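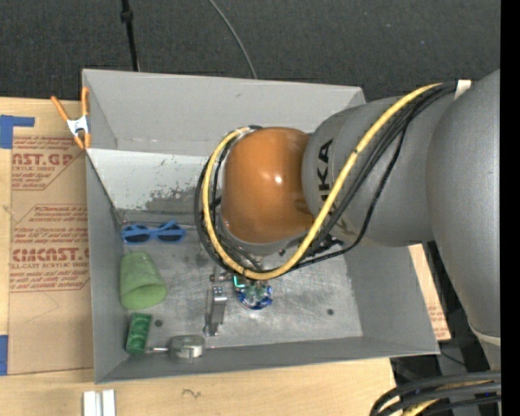

El vaciado de cajones es la segunda operación del ciclo de almacén y la que más tiempo consume cuando se hace mal. Se trabaja siempre sobre un cajón abierto, colocado en una mesa estable y con la pieza a la vista desde arriba. El modelo que usamos en el curso es gris, grande, de paredes altas e inclinadas. La inclinación tiene dos consecuencias prácticas: los objetos pequeños tienden a acabar en el fondo y los que quedan junto a la pared se apoyan en ella y son más difíciles de coger. Un objeto brillante y translúcido, como el azul de la foto, añade otra dificultad, porque los reflejos blancos confunden el contorno.

## Unidad 3. Cajones, contenido y orden de extracción

Apuntes de la asignatura de Manipulación y Preparación de Pedidos, centro de Irusitz. Versión revisada en febrero por Veronika Brunner.

### 3.1 El cajón

De un cajón interesan, por este orden:

- la boca (ancho y largo libres, sin contar el borde);
- la altura de la pared;
- la inclinación de la pared;
- el color y el acabado del fondo.

En los ejercicios tomaremos un cajón tipo Adau con boca de 60 cm por 35 cm. La medida del fondo es siempre menor que la de la boca si la pared es inclinada. Quien calcule el volumen multiplicando boca por altura obtendrá un valor demasiado alto. Es el error más repetido en la primera entrega.

El fondo gris metálico va bien para casi todo el material del curso. Falla con piezas grises o muy oscuras, y con bolsas transparentes vacías.

### 3.2 Clases de contenido

Usamos la clasificación de Camenzind, simplificada:

1. **Rígido opaco.** Cajas, bloques, botes pintados. El contorno se ve bien y no cambia al tocarlo.
2. **Rígido translúcido.** Frascos, tapas, envases de color. El contorno cambia según la luz.
3. **Blando.** Bolsas, telas, envases flexibles. La forma depende de cómo ha caído.
4. **Mixto.** Parte rígida y parte blanda, por ejemplo un envase con asa de cinta.

La clase se anota antes de tocar nada. Si hay duda entre dos, se anota la de número más alto.

### 3.3 Orden de extracción

Regla general: primero lo que está encima, después lo que está suelto, al final lo que toca la pared. Un objeto que sujeta a otro no se saca antes que el sujetado, aunque sea más fácil de alcanzar.

Con una pieza sola en el cajón no hay orden que decidir, pero sí punto de agarre. Conviene anotarlo igual – muchos informes dejan esa casilla en blanco.

Para las piezas apoyadas en la pared hay dos soluciones aceptadas:

- desplazar la pieza hacia el centro y cogerla después;
- cogerla por el lado libre, con movimiento vertical hasta superar el borde.

La segunda es más rápida. Con contenido blando solo se admite la primera.

### 3.4 Registro

La hoja Gurkona tiene 6 columnas: número de cajón, clase, posición, punto de agarre, intentos y observaciones. En «posición» se escribe centro, pared larga, pared corta o esquina. No se usan «izquierda» ni «derecha», que dependen de dónde esté cada uno.

En «intentos» se cuentan también los fallidos. Trefor Llewellyn revisó las hojas del grupo anterior y encontró 200 registros con esta columna mal rellenada, casi todos con un 1 por defecto. Esos datos no se pudieron aprovechar.

### 3.5 Ejercicios

**a)** Dibujad la sección de un cajón tipo Adau con pared inclinada e indicad la zona donde un objeto de clase 2 sería más difícil de distinguir. Justificad la posición de la luz.

**b)** Un cajón contiene dos bolsas y un frasco. Una bolsa tapa la mitad del frasco; la otra está en la esquina, sin tocar nada. Escribid el orden de extracción y la hoja Gurkona completa, suponiendo un fallo en la segunda pieza.

**c)** Repetid el anterior con el frasco encima de las dos bolsas.

La entrega es individual, a mano o impresa. El ejercicio b) se corrige en clase antes de empezar la unidad 4 – traed la hoja ya rellenada.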